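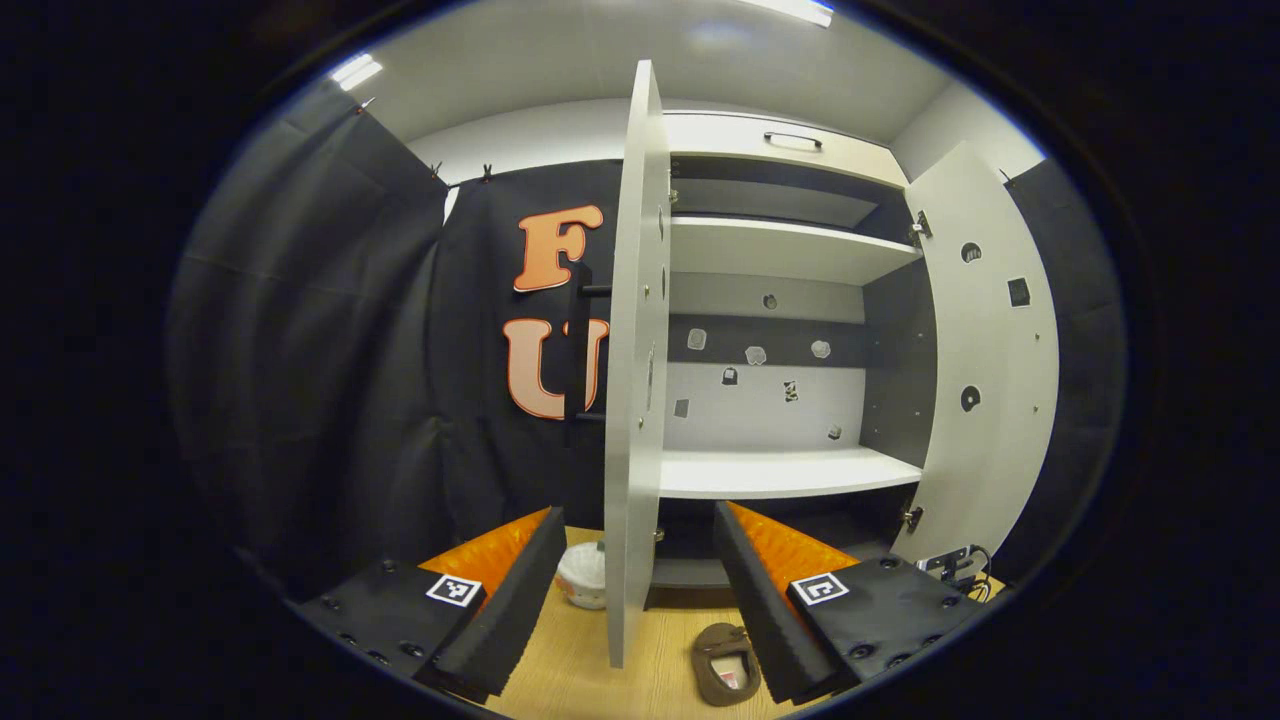 The Verevside Housing Office will open its furniture reuse program to all Vermont tenants in July. Under the program, households moving into one of the office's 89 furnished units may request donated pieces at no charge. Small storage items are in greatest demand – a plain white cabinet with two doors, of the kind shown open on a tabletop, is among the most requested. Beds and sofas are not covered.

Requests must be filed at the Bandholm Street counter at least 11 days before the move. Each household is limited to eight pieces. Delivery outside Verevside carries a fee.

Posted 4/24/25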